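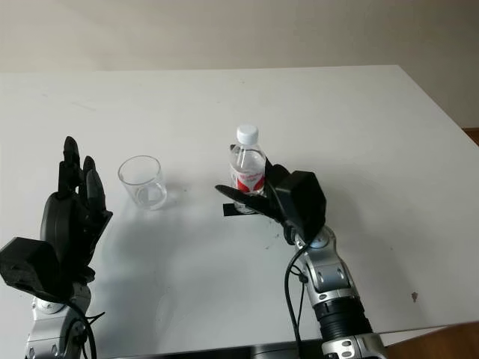 **Depth holes on clear objects, and the hand closes too late**

**pons_wrist** wrote:

Hello all. I am working on the grasp part of a two-arm setup with multi-fingered hands, the task is pouring from a water bottle into a glass. We use Varkura for the planning and Flarell for the perception. English is not my first language, so please ask if something is not clear.

My problem is with the pre-grasp. The segmentation mask of the bottle is good, but the depth inside the mask is almost only holes. I get usable points on the label and on the cap, and between them there is nothing, or worse, there are points which belong to the table behind. Flarell then fits the cylinder and the axis comes out tilted. The planner believes the tilt, and the palm arrives with a wrong angle. The thumb touches first, the bottle moves a little, and after this the other fingers close late.

With the glass it is worse. There I have no label, so the fit gives me a different radius in each frame.

What I have tried until now:

- temporal median over 9 frames (better on the label, no help on the clear parts)
- hole filling from the neighbours (this made it worse, the table leaks into the object)
- a larger collision margin in Varkura (now it refuses the glass completely)

Is there a setting I did not see, or do I need a different approach?

---

**marrowgate** wrote:

Turn off the hole filling before anything else. On transparent things it invents a surface and gives it full confidence, and everything downstream trusts it.

Then do not ask the fit for the tilt. Your bottle stands on a table. You know the table plane very well, it is white and matte and your sensor likes it. Fix the axis to the plane normal and fit only x, y and radius. In Flarell it is `axis_prior: support_plane` in the primitive config, and I think the default is still `free`.

---

**pons_wrist** wrote:

Thank you, I did not know this option. I have changed it and will run again this afternoon.

One doubt: what do I do if the bottle is lying down?

---

**marrowgate** wrote:

Then you need a second hypothesis with the axis parallel to the plane, and you choose by the aspect ratio of the mask. Two hypotheses are cheap. Free six-dimensional fitting on thirty good points is expensive in a different way.

---

**tin_quaternion** wrote:

I don't agree that this should be solved in perception at all.

You have fingers with many joints and presumably some current reading on each motor. Get the palm near, stop, and let the hand close slowly with contact detection per finger. Each finger stops when it feels something. When the last one has contact, you increase the force together. The pose error you describe is exactly what a compliant closing is made for. At my last place we spent months on better depth for clear plastic and then deleted half of it when the closing controller was finished.

---

**marrowgate** wrote:

Compliant closing is fine for a bottle full of water. Try it with an empty tumbler. It weighs very little and the first finger pushes it away before the current goes over your threshold.

---

**tin_quaternion** wrote:

Then your threshold is too high, or your closing speed is. I have picked up empty glasses this way.

---

**marrowgate** wrote:

With these hands? With a long tendon or a geared finger, the friction in the joint is in the same range as the contact you want to feel. It depends very much on the hardware and I would not promise it to somebody who is just starting with the problem.

---

**fatthorpe_bench** wrote:

You are both partly right, and I would do both things, but in order. First the prior on the axis, it costs five minutes. After that look at how the fingers are commanded.

@pons_wrist, can you post how you send the closing? "The other fingers close late" sounds to me like a timing question and has perhaps nothing to do with depth.

---

**pons_wrist** wrote:

Yes, of course. The sequence is now like this:

```
approach:
 frame: object_axis
 standoff: palm
 on_done: close_hand

close_hand:
 mode: sequential
 order: [thumb, index, middle, others]
 wait_for: position_reached
```

I took it from the Varkura tutorial for a parallel jaw and extended it for the hand.

---

**fatthorpe_bench** wrote:

There it is. `mode: sequential` together with `wait_for: position_reached` means the thumb must arrive at its target position before the index may start. When the bottle is in the way, the thumb never arrives completely, so it waits for the timeout. Then the index starts, and so on. With an error in the pose the thumb is pushing alone for all this time.

Change it to:

```
close_hand:
 mode: synchronous
 wait_for: contact_or_position
 stop_scope: per_finger
```

You need version 13 of the hand plugin or later for `contact_or_position`. The older ones accept the word and silently do nothing with it. I lost an evening to this in August.

---

**tin_quaternion** wrote:

The silent acceptance of unknown keys is the worst thing in Varkura. There is a `--strict` flag for the config loader, please use it always.

---

**pons_wrist** wrote:

I was on version 12! With `--strict` it complained immediately, and also about one other key which I had spelled wrong since the beginning.

I have now updated. Results from the afternoon, bottle only:

- axis prior alone: the tilt is gone, the thumb still comes first
- axis prior and synchronous closing: all fingers arrive nearly together, and the grip is centred on the label as I wanted

For the glass I still have the radius problem. The fit gives a good position in x and y, but the radius jumps. I am thinking to take the radius from the rim in the colour image. The rim is an ellipse and I know the camera pose relative to the table.

---

**marrowgate** wrote:

The rim works, as long as you know its height. If you don't, you have one equation too few: a wide rim which is low looks similar to a narrow rim which is high. Use the base as well. The contact line between glass and table is on a known plane, so from there you get the scale, and for a straight-sided glass you can carry the radius up. The thick bottom usually gives a decent edge.

Be careful with the shadow. On a white table the pale shadow of the glass has an edge of its own, and a simple gradient detector likes to take it as part of the base. I would only use the side of the base which is away from the shadow.

---

**tin_quaternion** wrote:

Or, for a pouring task with one known glass, write the radius in a file. I say this seriously. There is a time for general methods, and a demo with one tumbler is perhaps not that time.

---

**fatthorpe_bench** wrote:

I would normally protest, but for debugging the rest of the pipeline it is a good idea. Put the known radius in, get the pour working, and after this take it out again. Otherwise you search for errors in two places at once.

Only write it in the config with a comment. We once had a constant like this in the code and it survived two changes of cup.

---

**pons_wrist** wrote:

OK, I will do it so. Radius in the config with a comment in capital letters, and the rim and base method in a separate branch.

A last question in this thread. While the right hand moves with the bottle, the planner must avoid the glass and also the left hand. Varkura keeps the bottle as an attached object, but it uses the fitted cylinder, so the neck and the cap are as wide as the body. Near the glass it finds no path, although there is plenty of room in reality. Should I attach a mesh?

---

**marrowgate** wrote:

No mesh. Attach two cylinders, a wide one for the body and a thin one for neck and cap. The collision check stays fast and you get the space back where you need it. And add an allowed-collision entry between the thin cylinder and the glass for the pouring phase only, with the tilt limited there.

---

**tin_quaternion** wrote:

For once I have nothing against it. Except that I would not allow the collision. Keep the cap area out of the glass by a small offset and let the water do the last part of the way.

---

**marrowgate** wrote:

With the offset you spill when the bottle is nearly empty and the stream changes its angle. But try it, it depends on the flow.

---

**pons_wrist** wrote:

I will start with the offset and the cap closed, so only the motion, no water. The electronics are close and I want to see the path some times before I open anything. I will post the config here when the branch is clean.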